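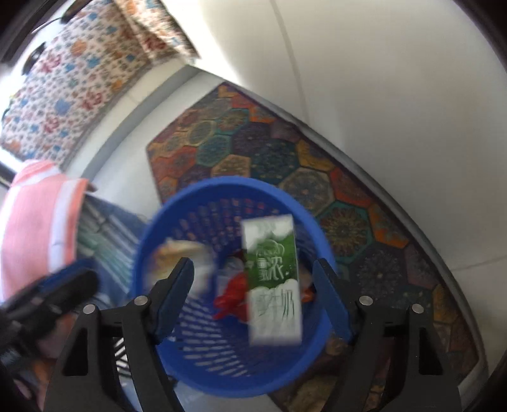
Lenka Kováčik wrote in after my last post to ask why on earth I would keep a waste basket in every room when one good big can in the kitchen does the job perfectly well, and whether I wasn't just making five chores out of one. Fair question, Lenka! I started typing you a reply and it got so long that I decided it had better be a post of its own, so get yourself a cup of something.

I grew up in a one-can house. The can lived under the kitchen sink, behind a door that stuck, and everything in the whole place was supposed to travel there. You can guess how that went. My bedroom had a windowsill full of used tissues every winter and my brother kept candy wrappers in his slippers. When we moved into the house on Cleltholm (a rental, long and skinny, with the kitchen at the far end of everything) I did the same thing my mother did without giving it a thought, and by August I was walking through the rooms every evening with a grocery bag over my wrist, picking up after grown people.

So I bought one little basket for the living room, just to see. Then one for the bathroom, and one for next to the desk, and one for the bedroom. They cost me 53 dollars all together, which felt like a silly amount to spend on holding garbage, and I have not regretted a cent of it.

The ones I like best are round plastic with slots in the sides. I know some people can't stand those, and Kanako Wada and I have gone back and forth about it more than two friends probably should. She says you can see the trash through the holes. I say yes, and that's how you know to empty it! They weigh next to nothing, too, so you can carry one in each hand down the hall, and they rinse out in the tub in no time. I had a metal one from Gudard before that looked very handsome and rusted along the bottom the first winter.

Now, what goes in. Living room trash in our house is mostly paper, tissues, and the wrappers and bags that things came in. Dry stuff, easy stuff. If that were all of it, I'd never line a basket at all. The trouble is milk cartons. We are a house that drinks milk on the couch, out of those small single cartons with the straw, and a carton that feels empty never is. There's always that last spoonful down in the corner where the straw won't reach, and with a slotted basket and a nice rug underneath, well. I learned about that one on my hands and knees with a bowl of soapy water.

What we do now is give the carton a rinse if anybody's headed toward the kitchen anyway, and if not, squeeze the last bit out through the straw (drink it, please, don't aim it at the cat) and push the straw all the way in before it goes in the basket. I also fold a sheet of newspaper into the bottom. It catches drips and it lifts right out with everything on top of it. In the bathroom I do use a liner, one of the small bags that bread or fruit came home in, and I tuck three or four spares underneath so the next one is already there waiting.

If your town takes cartons for recycling, then of course they shouldn't be in the basket at all. Ours did at the old place and doesn't here, and I'm still a bit sore about it. When I lived up in Kotholm we had a paper sack on a hook by the back door for flattened cartons and it worked beautifully, so if you've got the hook, use the hook.

As for the emptying, Lenka, I promise it isn't five chores. I do the rounds once in the evening with the kitchen bag, right before it gets tied up and taken out. Living room, desk, bathroom, bedroom, back door. I timed it because I knew you'd ask, and it's nearly 3 minutes, a little more if I stop to pick something up off the rug that somebody threw and missed. My grandmother would have called that getting off easy.

I do want to move the living room basket, though. It's been sitting out where everyone can reach it, and I keep catching it with my foot on the way to the window. Costel Bălan has his pushed up against the arm of the sofa and says it never gets kicked, so I'm going to try that next and see whether people's aim is good enough. If you've found a better spot in a room with not much wall to spare, leave me a note in the comments.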